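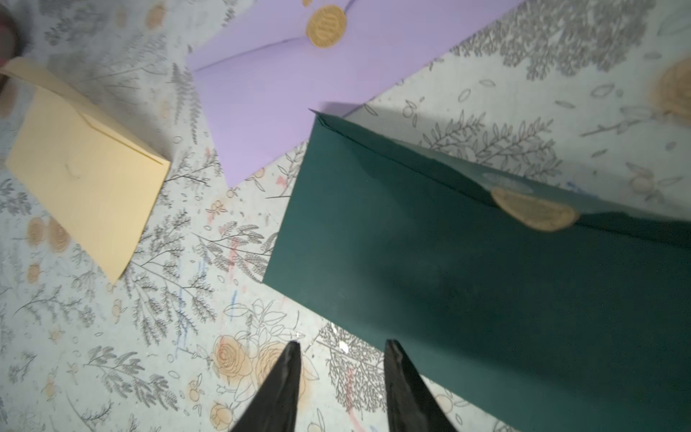
Pallomari is looking for participants for its spring open day at the Nosilthorpe site in April. The day is built round one bench, on which a two-fingered gripper handles ordinary stationery, and visitors are asked to take part in the trials as well as watch them. The items are paper envelopes, two with wax seals, in dark green, lavender and pale yellow, laid out on a surface printed with roses and grey foliage. Thin, flat objects with a raised flap are awkward to pick up, and a patterned background makes the edges harder to find in the wrist view. Participants will work with this material throughout their session.

We have 56 places. No technical background is needed, and we would prefer that at least half the places go to people who have never operated a machine of this type.

What participants will do

Each session lasts two hours and includes a short safety talk, a demonstration by a member of staff, and a period at the controls. You will be asked to move envelopes from one marked position to another, to turn one over, and to lift a flap without creasing it. The gripper is driven by a pair of hand controllers, and the operator sees the wrist view on a monitor at seated eye height. A member of staff stays at the bench at all times and holds the stop button.

After the practical part there is a written form of two pages. It asks which tasks you found difficult, where you lost sight of the fingertips, and whether the controls moved as you expected. Please allow 25 minutes for the form. Answers are stored under a session number and are kept apart from your name and contact details.

Ryota Hirose will give a talk at midday on grip force and paper weight. It is open to all participants, whichever session they attend, and seats cannot be reserved.

Who can apply

You must be 18 or over on the day. You should be able to sit at a desk for 40 minutes at a time and to use both hands. Glasses are fine. If you use a wheelchair, say so on the form and we will set the bench at the lower height - the controllers can be moved to either side. People who took part in the Hallcombe demonstration may apply again but will be placed on the reserve list first.

Staff of Pallomari, and their immediate family, may attend the talk but may not take a participant place.

Payment and travel

There is no fee for attending. Participants who complete a session and return the form receive a shopping voucher. Travel is repaid up to the cost of a standard return ticket from Hallcombe, on production of a receipt. Parking at Nosilthorpe is limited to the marked bays behind the Aoki building. Tea, coffee and a cold lunch are provided in Room 507, which is also where you should sign in. The lift is to the left of reception.

Recording

The wrist view and the position of the gripper are recorded during each trial. Sound is not recorded. You can withdraw your trials at any point up to 14 days after the session by writing to us with your session number. After that the recordings are merged and can no longer be separated.

How to apply

Write to Shirley Dawber, Open Day Desk, Pallomari, Nosilthorpe, or leave a completed form at reception. Please give your name, a daytime telephone number, your preferred session (morning or afternoon) and which hand you write with. A short note on why you are interested is welcome, up to 400 words - it is not scored.

Places are given out in the order in which complete applications arrive. You will be told in writing whether you have a place or are on the reserve list. If you cannot come, please tell us early so that the place can be offered again.

Notice posted Dec 27, 2023. Session times will be sent with the confirmation letter.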